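4. Delegierte anmelden und Stimmkarten ausgeben

Dieses Kapitel beschreibt die Akkreditierung am Tag des Parteitags. Voraussetzung ist, dass die Delegiertenliste wie in Kapitel 3 importiert und vom Wahlvorstand freigegeben wurde. Stand der Beschreibung: 20.05.2021, Flekus Version 2.

4.1 Anmeldeplatz einrichten

1. Starten Sie Flekus und melden Sie sich mit der Rolle »Akkreditierung« an. Mit der Rolle »Wahlvorstand« ist keine Anmeldung von Delegierten möglich.
2. Wählen Sie unter »Veranstaltung« den Parteitag aus. Prüfen Sie Ort und Gliederung in der Kopfzeile.
3. Vergleichen Sie die Zahl unter »Delegierte gesamt« mit dem unterschriebenen Protokoll der Mandatsprüfung. Im Musterverband Sudham sind das 808 Delegierte.
4. Schließen Sie den Etikettendrucker an und drucken Sie eine Testkarte. Die Testkarte trägt keinen gültigen Code und darf in der Mappe bleiben.
5. Wiederholen Sie die Schritte an jedem weiteren Platz. Eine Lizenz umfasst 4 Anmeldeplätze.

Hinweis: Alle Plätze müssen mit demselben Netz verbunden sein. Arbeitet ein Platz offline, erscheint oben rechts ein gelbes Dreieck. Anmeldungen werden dann nur lokal gespeichert und lassen sich erst nach dem Abgleich zählen.

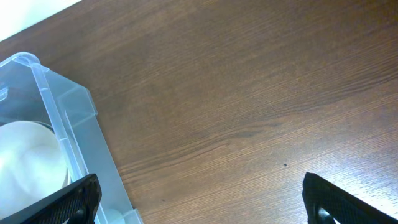 4.2 Delegierte anmelden

1. Lassen Sie sich Ausweis und Einladung zeigen. Suchen Sie die Person über den Nachnamen oder die Mandatsnummer.
2. Bei Namenszusätzen genügt der Hauptteil. »De Haan, Wilma« wird auch unter »Haan« gefunden, »Van Hecke, Fenna« auch unter »Hecke«.
3. Klicken Sie auf »Anwesend«. Der Eintrag wird grün, die Karte wird gedruckt.
4. Lassen Sie den Empfang der Stimmkarte auf der Liste quittieren.

Achtung: Eine gedruckte Karte ist sofort stimmberechtigt. Brechen Sie den Druck nicht durch Ausschalten des Geräts ab, sondern über »Karte sperren«.

4.3 Ersatzdelegierte nachrücken lassen

1. Öffnen Sie den Eintrag der verhinderten Person und wählen Sie »Mandat abgeben«.
2. Flekus schlägt die nächste Person der Ersatzliste vor. Die Reihenfolge kann am Anmeldeplatz nicht geändert werden.
3. Ist die vorgeschlagene Person nicht im Haus, wählen Sie »Überspringen« und tragen Sie den Grund ein.
4. Bestätigen Sie mit dem Kürzel des Wahlvorstands.

Hinweis: Ist eine Ersatzliste angefochten, bleibt die Schaltfläche »Mandat abgeben« für die betroffene Gliederung grau. Die Sperre hebt nur der Wahlvorstand auf, siehe 6.3.

4.4 Anmeldung schließen

1. Warten Sie die Ansage der Tagungsleitung ab.
2. Wählen Sie »Zwischenstand«, drucken Sie das Blatt zweimal aus und geben Sie ein Exemplar an das Präsidium.
3. Später eintreffende Delegierte melden Sie weiter nach 4.2 an. Sie zählen ab dem nächsten Wahlgang.

Fehlermeldung 1311 (»Code bereits vergeben«): Karte sperren, Eintrag neu laden, erneut drucken. Tritt die Meldung wieder auf, wechseln Sie den Anmeldeplatz.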